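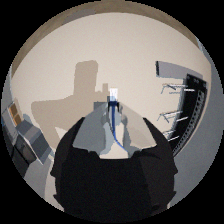

Friday, bench 2, creatinine again

In at 7:40. Analyzer B up, startup checks clean. Fridge log OK overnight, one blip at 3 am when the door was opened, back in range in under ten minutes. Initialed.

Controls before patients:
L1 in. L2 in but high side, fourth run in a row above the mean. L3 out, repeated, in (just). Don't like it. Same direction every time so not noise.

Stopped creatinine on B, moved everything over to A. Told Mirjam. She wants a note on the board, done.

What changed since the last good week: new calibrator lot (Clomari, opened Monday night by late shift), new reagent pack, and the lamp. Lamp is at 842 hours so I don't think lamp. Water fine, conductivity normal.

Calibrator: Radomir reconstituted it. Asked him. He used the 5 mL bulb pipette, swirled, left it thirty min on the bench, aliquoted, froze. All per sheet. But he says the sheet on the wall is the old one, and the new insert wants sixty minutes in the dark. Checked. He's right. Wall sheet never replaced when the lot came in. Took it down, new one printed, needs Ott's signature before it goes up.

So made up a fresh vial, full sixty min, foil over it. Meantime checked the pipette, ten weighings on the Delić balance. Mean good, CV good, nothing there. Wrote it in the pipette book anyway (Kastriot will ask).

10:50. Recalibrated B with the fresh vial. Curve looks normal, blank a touch lower than last time. Controls:
L1 in, on the mean almost
L2 in, on the mean
L3 in, slightly low

Good. Once is not enough though. Repeated after an hour, same picture.

Then patient comparison, A against B, leftover samples from this morning, picked to cover the range. Lowest 92, highest 1943 umol/L (dialysis, had to be diluted on both). B with the old calibration read high on nearly all of them, worse toward the top. With the new one the two analyzers agree inside our limit. The 92 matched to the unit. The top one differs a bit but thats dilution, and I did it by hand the second time.

Lookback. This is the annoying part. Everything reported off B between the Monday night calibration and this morning. Nadhirah is pulling the list from Skilever, says the export only goes a day at a time so will take her a while. We rerun what we still have in the rack, start with the ones close to the eGFR cutoff. Anything that moves across a cutoff goes to Ott, he decides on amended reports. Don't phone wards before he has seen it. Two people asked me already, same answer.

Not sure if the short reconstitution explains all of it. Would expect under-dissolved calibrator to give results too high, yes, true conc. lower than the assigned value, so the direction fits. Size seems big though. Want to see one old aliquot thawed and run as a sample against the new curve. Two left in the freezer, bottom drawer, marked DO NOT USE in red. Leave them there please!!

Beltitz called back re the reagent pack, no other complaints on that lot. They want our control printouts, sent. Ref number on the sticky inside the cover.

13:15. Linearity check half done, ran out of cups. Borrowed a bag from hematology, owe them one.

Still open
- wall sheet signature, Ott
- old aliquot as sample
- finish linearity, top two levels
- go through the other wall sheets against current inserts, all of them. Kastriot has started on the lipids, one more out of date aready
- trend rule: four on the same side should have flagged at the third shift. Rule is switched off on B, on on A. Who and when? Ask Radomir, he did the setup after the September service
- B stays off for creatinine untill Mirjam signs the comparison

Late shift: run on A only. If A goes down call me, don't switch back.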